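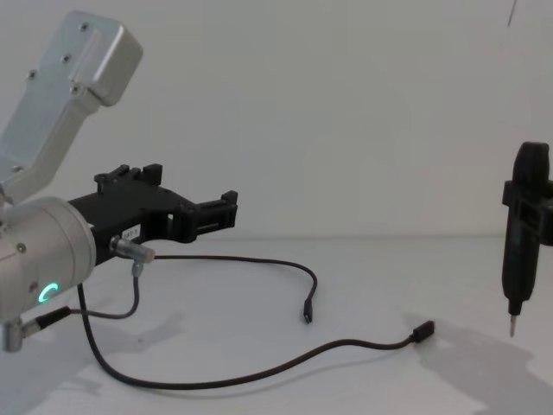

Silver arm and black gripper over a table.

Ruawai Household Recipe Transcriptions: Data Card

Summary

The Ruawai collection contains typed transcriptions of handwritten recipe cards and kitchen notebooks lent by families in the Dromine and Grormont districts. It is intended for the study of home cooking, regional vocabulary and changes in kitchen measures. The collection is maintained by Ottilie Fankhauser. Theresia Bühler is responsible for the glossary and for corrections.

Contents

The release is divided into 10 folders, one for each lending household. Every folder holds a plain text file of recipes and a separate file of notes. Recipes appear in the order of the original notebook, including duplicates and unfinished entries. Blank pages are not recorded.

Each recipe has 8 fields: identifier, title, household, page, ingredients, method, marginal notes and transcriber. A field with no content is left empty. The word "none" appears only where the writer used it.

Transcription rules

Spelling follows the original. Crossed-out words are kept in square brackets. Measures such as "teacup" and "walnut of butter" have not been converted; suggested equivalents are given in the glossary. Where a word could not be read, a question mark stands in its place.

Every page was read by two transcribers. Differences were settled by Theresia Bühler, and the rejected reading is kept in the notes file.

Known limitations

Baking and preserves are heavily represented, and everyday meals are seldom written out in full. Three of the households used a printed cookbook alongside their own notes and refer to it by page number only. The Zestano notebook has water damage in its opening section, and quantities there should be treated with care.

Access and use

The transcriptions may be used for teaching and research with credit to the collection. Family names have been removed at the request of the lenders. Users should not attempt to restore them.

Changes in version 3

The glossary was revised in August. Page numbers in the Grormont folders were corrected, and marginal notes were moved out of the method field.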